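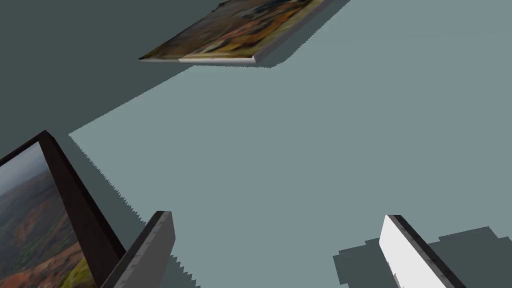 How often should a school club clean its gripper pads? Every 11 hours of running time, and again on the morning of a match.

Wipe the pads with a damp lint-free cloth, then a dry one. Skip solvents – they harden rubber.

If a pad has gone shiny, rub it lightly with 600 grit paper, along its length only. Use 1000 grit on metal faces.

For picture-handling tasks, such as the Atness round in June, set the opening wider than the thickest panel before the arm descends. Close slowly. A framed picture should be gripped on the frame, clear of the face.

Our students run each pick in the simulator first, then on the bench with charity-shop frames. Log every drop with the pad hours beside it. Keep spare pads flat in a lidded tub.

Shares: 364

Comments (3)

osman_bench: Does the 600 grit work on silicone as well?

Nalico Club: It does, but wash the dust off afterwards.

mumeo: We went up to 11 hours and lost grip well before that. Dusty hall.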